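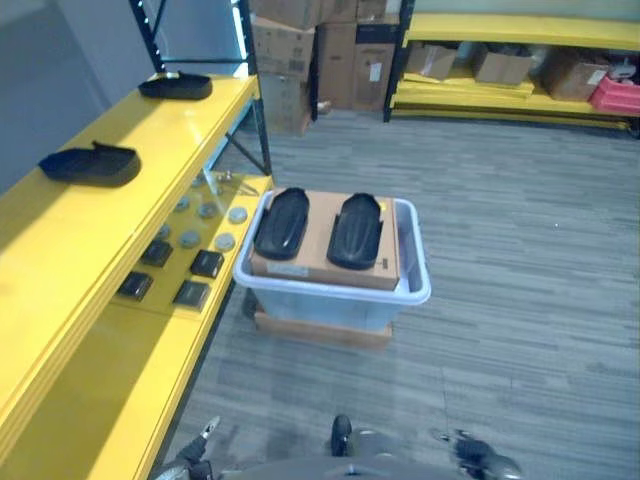
*yellow rack, shoe trays, bin. where it stands as of tonight*

**Small parts shelving, what goes where??**

**rackrat73** · Feb 13, 2019

ok so trying to get this corner under control before I run out of patience. Rack is the yellow metal one with dark uprights, I like it, not replacing it. Problem is what goes on it.

Right now: two black shoe-shaped trays up top, round gray discs and the little black square pads on the shelf under that. Two more trays on a cardboard box on top of the clear bin. And the bin is in the middle of the floor so I walk around it all day.

Questions
- trays up top or down low?
- discs, leave them laid out or dump in a jar?
- bin, where

Budget is 100 bucks, would rather spend zero.

---

**keslow_garage**

Bin goes under the rack. done. What's your clearance under the bottom shelf?

---

**mudroomMarge**

Why is a box living on top of a bin. You can't open the bin! Every time you want something it's trays off, box off, lid off if theres a lid. I did this for a whole winter and just quit using what was in there.

Box on the shelf, trays on the shelf, bin opens. Free.

---

**rackrat73**

@keslow_garage havent measured. will do

@mudroomMarge yeah fair. box is mostly full of stuff I don't need till November so it felt ok to bury the bin under it, but I do need the bin

---

**tallbill_500**

Going to disagree on the small stuff. Do NOT put the discs in a jar. Laid out you see what you've got and you grab one. In a jar you're dumping the whole thing on the bench every time. I had 500 washers in a coffee can, never again.

Shallow drawer insert or just a baking sheet with a lip. Slides out, slides back in.

---

**keslow_garage**

Jar is fine if it's all one size. They look all the same to me. Laying them out loose on a shelf is how you end up with half of them on the floor, that shelf looks slick

---

**tallbill_500**

the top one looks slick. put shelf liner down. And a baking sheet HAS A LIP, read the post

---

**keslow_garage**

I read it. Still a whole shelf for a handful of discs

---

**mudroomMarge**

you two

Sheet for the discs, squares on the same sheet, other end. Strip of tape between. Moving on.

Trays I would nest if they nest? Do they? The tab on the end might get in the way. If they don't, stand them on edge in a file sorter. I've got a wire one from Ukix, takes 6 of our boot trays, no idea if they still make it.

---

**rackrat73**

tried nesting, they sort of do but they rock. File sorter is a good idea, I think theres one in the office closet

Measured: the bin fits under but NOT with the wood base it's sitting on. So base has to go, or I raise the shelf a notch

---

**nundurum_nell**

Raise the shelf. Keep the base, bins straight on the floor get gross underneath, mine did. Only takes a rubber mallet if it's the clip kind. Take everything off first, all of it, I got lazy and wore a shelf on my foot.

Also label the front of the bin even tho it's clear. Clear bins all look like the same bin from six feet away

---

**keslow_garage**

^ agree on raising it. Check the cross brace on the end doesn't block you pulling the bin out that side tho. Mine comes out the long side only

---

**rackrat73**

good call, long side then. Doing the shelf tomorrow, baking sheet is stolen from the kitchen already. If the sorter isn't in the closet I'll be back asking about cheap ones

---

**tallbill_500**

BAKING SHEET. thank you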